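Kiridmont House Reopens Its Shared Kitchen

The shared kitchen at Kiridmont House has returned to regular use following the renewal of its cupboards and counters. The work was completed within the approved budget of $3000. Residents of all 54 apartments may again reserve the room through the Residents' Office.
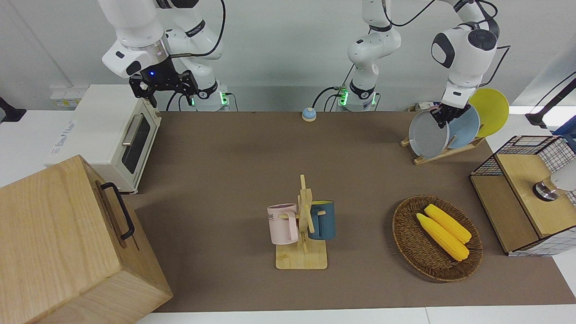
Reservations are limited to 16 persons. Groups are asked to wash and put away all tableware before leaving. Plates are to be stored upright in the wooden dish rack, and mugs belong on the mug tree. The toaster oven must be switched off after use.

Questions may be directed to Benedikt Brunner at the Residents' Office.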